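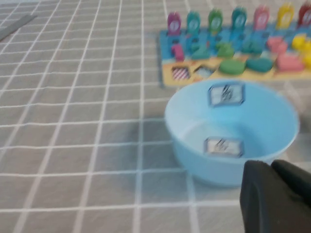
Wodon Sorting Set, notes on faulty episodes

The Wodon set was recorded in January for a sorting task, and this card covers only the part where something went wrong. It has 233 episodes, and 42 of them carry the flag "fault". The most frequent fault is blur in the wrist view during fast moves. At such moments the numerals on the upright pegs cannot be read, although their colors stay clear, so please do not use these images to train number reading. The blue bowl and its two labels remain easy to find, but the writing on the labels does not.

Flags are stored in faults.csv, one line per episode. Code B means blur, code C means cable, code S means stop by the operator.

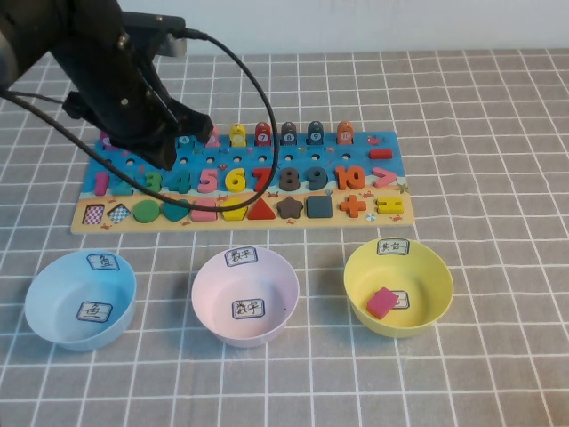 Code C is the one we worry about most. The arm is a Boonchu unit and its cable was fixed with too much slack. In the side view the loop comes down over the number pieces and the row of shapes, and it crosses the teal 2. In 20 episodes the cable touched a piece while the arm was moving, and in 3 of these it pulled a piece out of its slot. The controller did not report any error, because it measures load only at the joints.

If you repeat our setup, please do this before power on:

Fix the cable along the arm and leave slack only at the joints.

Move the arm by hand to all corners of the board and watch the loop.

Keep one person at the stop button during every run.

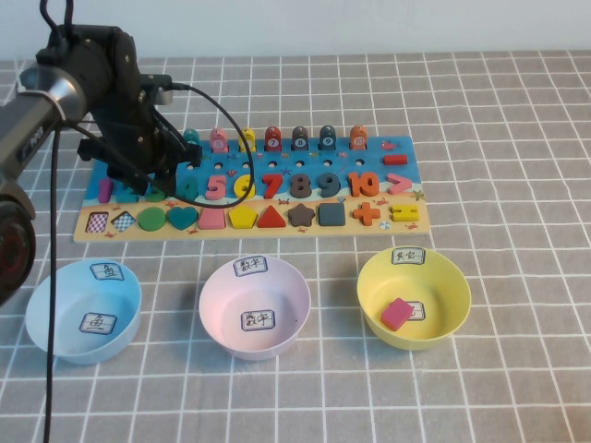 The Zadatent replay tool can skip flagged episodes with the option --no-fault. Version 3 of the loader from Cosance ignores this option without a warning, so check the episode count after loading. It should be 191.

Known gaps: the time of cable contact was marked by eye and may be late by several images. Code S has no reason field yet.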